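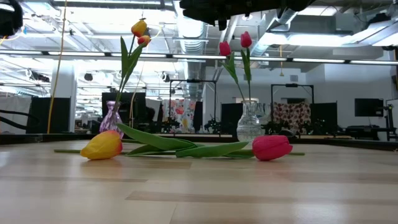
添付:チューリップ、黄とピンク(ガラスの花瓶2つ)

差出人:広瀬芙美子
件名:Re: [花の会] チューリップの茎が曲がる件と1月の買い出し

広瀬です。返事が遅くなりました。

Bayu Sembiring さんの書き込み:
> 皆さん、こんばんは。スンビリンです。
> 先日分けていただいたチューリップですが、うちでは二日目から茎が曲がってきて、
> 三日目には花瓶の口に首をもたせかけるような形になりました。水は花瓶の八分目まで
> 入れています。水が足りないのかと思って足しましたが、変わりませんでした。
> 花瓶は背の低い、口の広いものです。置き場所は台所の窓のそばで、昼は日が入ります。
> それから、葉は全部取るのが正しいのでしょうか。前に教室で習ったときは
> 「下の葉は取る」とだけ聞いたのですが、どこまでが下なのか分かりません。
> あと、黄色とピンクを同じ花瓶に入れるか分けるかで家族と意見が割れています。
> 次の買い出しの予定も教えてください。

順番に書きます。

1. 水の量
八分目は多いです。チューリップは浅い水で足ります。うちでは花瓶の底から指の幅で三本ぶんほどにして、毎朝取り替えています。深く入れると茎の水に浸かったところが柔らかくなり、そこから傷みます。足すより、全部捨てて花瓶の内側を洗ってから入れ直してください。

2. 茎の曲がり
切ってからも茎が伸びる花なので、ある程度は曲がります。光のほうへも向きます。窓のそばなら一日に一度花瓶を回すと少しましです。すでに曲がったものは、茎の先を1センチほど切って、新聞紙で花の頭まできつめに巻き、深めの水に一時間か二時間立てておきます。巻くときに茎をまっすぐに直しておくこと。このときだけは深い水でかまいません。戻りきらないものは短く切って小さい器に移すか、そのまま曲がった形で使います。

3. 花瓶
口の広い器だと茎が外へ倒れます。本数が少ないなら、首の細いものに替えるのが早いです。写真の左、ピンクがかった小さいガラスの花瓶は首が細く、黄色のつぼみ2本と葉でちょうど落ち着きます。ドロルポート(Drolport)の店で900円でした。右の透明なほうはもっと背があって胴が丸く、口が開いています。こちらはチョン(Chong)の棚で915円です。どちらも今もあるかどうかは確かめていません。

4. 葉
水に浸かる葉は取ります。「下の葉」はその意味だと思ってください。水を浅くすれば、取る葉も少なくて済みます。水より上の葉は残します。私は葉が多めに見えるほうが好きなので、花瓶の口から上へ広がるぶんはほとんど触りません。葉を取るときは茎に沿って下へ引かず、横に開くようにして外してください。下へ引くと茎の皮まで一緒にむけることがあります。

5. 色
これは好みです。私は分けました。黄色は先のほうに赤みが差しているので、ピンクの隣に置いても色が離れすぎません。混ぜるなら、一本ずつ交互に入れるより色ごとに寄せたほうがまとまって見えます。花瓶の前のテーブルに黄色とピンクを一本ずつ、頭を外に向けて寝かせる置き方もあります。ただし水がないので、食事の間だけにして、済んだら花瓶に戻してください。

6. 買い出し
1月の回はネルキン(Nerkine)の市場に朝6時集合です。前回の会計は全部で1,431円残っていて、これは次の花代に回します。頼みたい色がある方は、このリストに返信で書いてください。白は前回ほとんどなかったので、第二希望も書いてもらえると助かります。車はドリムコム(Drimcombe)の駐車場に置けます。バケツと新聞紙は各自持参です。

それから、水仙を一緒に買う方へ。切り口から出る汁がチューリップを弱らせるので、帰りのバケツは別にしてください。家で一緒に生けたい場合は、水仙だけ一晩別の水に入れておき、切り直さずに合わせます。

スンビリンさん、新聞紙で巻いてみてどうだったか、また書いてください。

広瀬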